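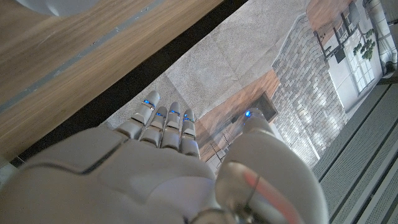

Fingers of a robotic hand, from behind

Search this course... Go

Drawing from Life, handout 2: Values before lines

Okay, so most of you drew outlines last time, and lovely ones too, but I want you to put the outline away for a bit. We're doing values now (how light or dark a thing is, forget its color). Squint until the room goes mushy. Whatever is left is your drawing!

Start with three values: paper, middle gray, dark. Block in the big shapes with the side of the charcoal and leave the eraser in your bag. I spent a whole winter in Rønning drawing turnips this way and I still think turnips are the best teachers I ever had.

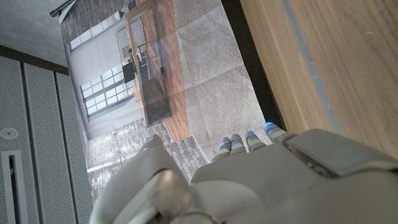 Soft highlight and shadow at the thumb joint

Edges come next. A hard edge jumps forward, a soft one sinks back, and a lost edge is where two shapes share a value and simply run together. Beginners draw every edge hard. Go look at the Dornby still lifes in the folder and hunt for the jug handle that melts into the wall.
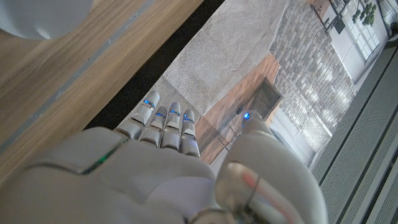
Contrast is how you tell people where to look, so spend it carefully. Pick one spot for your lightest light against your darkest dark and calm everything else down. Color can steal the show as well: on a white hand, little blue lights at the joints grab my eye long before the shape of the fingers does. If your still life has something like that in it, decide early whether it's your star or a nuisance, and mute it if it's a nuisance.

For homework, draw one egg on a white cloth, 80 minutes, one lamp. Then move the lamp and do it over. Yes, the same egg.

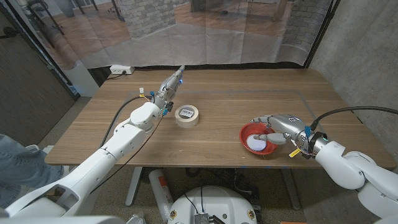 Materials

Willow charcoal, a kneaded eraser, newsprint. The Pillham pads are fine and cheap. Skip the fixative until September.

Comments

Johanna Hollenstein: Does the cloth have to be white? Mine is cream.

Ivar Westerberg: Did the egg. Moved the lamp. Like the first one better, bringing both.

Edeltraud Kuster: Which folder are the still lifes in? I only see the turnips.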